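Teaching a two-armed robot by remote: what I wish I'd had taped to my bench

I've been doing demonstrations for the Edereck folks since September, mostly in the simulator and mostly after supper, and people keep emailing me for tips. So these are mine, in no special order. Take what you like!

Warm up before you record. I do four throwaway runs every night, just reaching and closing the grippers on nothing much, and I delete every one of them. My hands are clumsy when I sit down (I blame the dishes) and that clumsiness goes straight into the data if you let it.

Pick your starting pose and stick to it. I like one arm reaching in and the other parked upright with its fingers open. Janka Mikuš starts with both arms folded low and her runs are lovely too, but for heaven's sake don't switch halfway through a batch. I did that once and had to redo 18 demos.

Go slower than feels natural, then don't stop. Pausing in midair to think is the worst habit I had. If you need to think, do it before you hit record. Sip your coffee, look at where everything is sitting, and say the moves out loud: left hand in, down, close, up, over. My husband thinks I'm talking to the cat.

Small things on top of a box are harder than small things on a table, because one sloppy approach and you've shoved the whole lot sideways. Come in from above, line the fingers up with the narrow side, and close gently. If two pieces are next to each other I take the one nearest the arm I'm using, and I leave the other alone until the first is well clear.

Zoom your view before the run and then hands off the camera! A wide view is nice for getting your bearings, but I can't judge a gap from way back there. A dark background doesn't help with black grippers either, so I turn up my monitor and switch off the lamp behind me.

Keep your mistakes, in a separate folder. A fumble you recovered from can be worth having. A fumble where you dropped the thing and swore is for the trash.

Name your files as you go. I had 120 of them called "test" at one point and I still haven't sorted it all out.

And quit when your wrists get tired. Kazimír Vrabec swears by a rolled towel under the forearms, and I've come around to it, though a hand towel works better than a bath towel on my little desk. 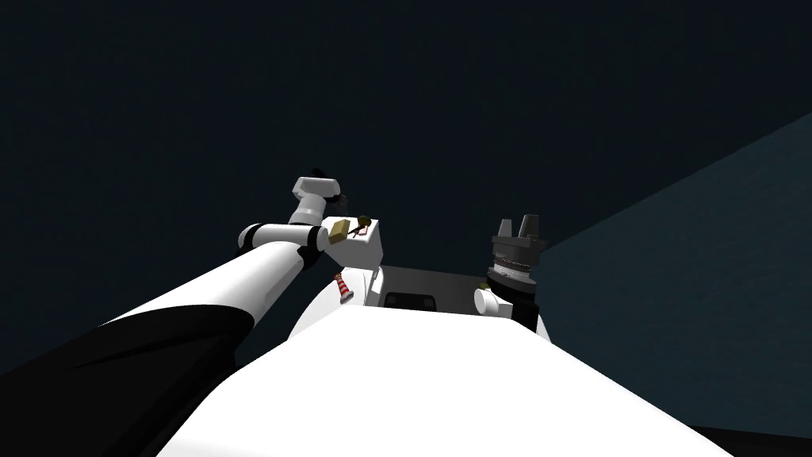

Left arm reaching in, right arm upright, two small pieces on the white box.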